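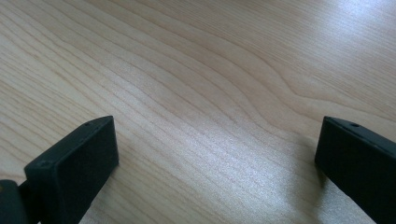
Gripper fingers over a wood-grain tabletop.

Clovham has halted shipments of its Ponorex gripper after a fault in which the fingers stop short of full closure and report a completed grasp. The controller logs no error. The fault appeared in 3 of 96 units during endurance testing at Gavalas, in each case after 700 cycles.

Test engineer Janelle Macapagal traced it to a position offset lost on restart – a firmware problem, with no wear found in the drive. Operators should home the gripper manually after every power cycle. A patch is due in January.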